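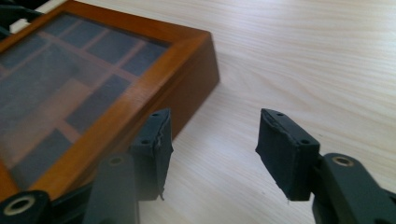 So I finally did it. After putting it off for most of a year, I sat down in August and took the big online course on message queues and event-driven systems that everyone at work kept hinting I should take. It's run by a training outfit called Hindbridge, and I want to get my thoughts down while they're still fresh, partly for anyone who is on the fence and partly so I can remember what I learned when I've forgotten it all by spring.

A bit of background. I work on the order system at a mid-sized company that sells replacement parts for kitchen equipment. It's one big application, it's older than my time there, and for years everything in it talked to everything else directly. When somebody placed an order, the same chunk of code would check the stock, charge the card, email the customer and poke the warehouse, all in one go. If the email server was having a bad day, the order failed. I had accepted this as the way of the world!

The course is 6 modules, and you get 100 days of access from the moment you log in. I used most of them. The first module is called Rusell, the second is called Major, and I have no idea why they named them like that instead of just "Introduction" and "Patterns" (the rest have normal names). Rusell is mostly vocabulary. What's a queue, what's a topic, what's the difference between a command and an event. I was tempted to skip it and I'm glad I didn't, because I had been using "event" and "message" as if they were the same word and confusing the heck out of my coworkers.

Major is where it got good. There's a long section on what happens when the same message shows up twice, and I had to pause it and go make a sandwich and think about our billing code. We had never planned for it at all. The fix they teach is pretty simple — give every message its own ID, keep a record of the ones you've already handled, and if you see a repeat, leave it alone. I wrote a little version of that the same evening, in pajamas, and it worked on the second try.

The labs use a practice setup called Flerside, which runs in your browser and pretends to be a small shipping company. You get a handful of services and you break them on purpose. My favorite lab has you shut off the invoice service, let the messages pile up, then turn it back on and watch it chew through the backlog. I had 192 messages waiting by the time I flipped it back on (I got distracted by a phone call) and it cleared them all without a fuss. I may have clapped.

Not everything was great. The videos in module four are way too quiet compared with the others, so I kept turning the volume up and then getting blasted by the next one. The quizzes ask you to remember exact wording from the slides, and I don't think that tells you much about whether you understood anything. And the part on monitoring is so thin. It takes roughly 2 hours to go through and most of that is setup. If you run one of these systems for real, you'll spend a big part of your life trying to work out where a message went, so I wanted a lot more there. I ended up filling in the gaps from old forum threads.

Would I tell you to take it? If you already write code for a living and your system has gotten hard to change, yes, probably. If you're brand new I'd hold off and build something small first, even something silly, so the problems feel real when they come up.

As for work, we've moved exactly one thing over so far, the customer emails. They go into a queue now and get sent when they get sent, and orders don't care. Stock updates are next and I'm a little scared of those, because the code is a tangle and there's a comment in it that just says "do not touch." I'll write about that one when it's done, or when I've given up on it.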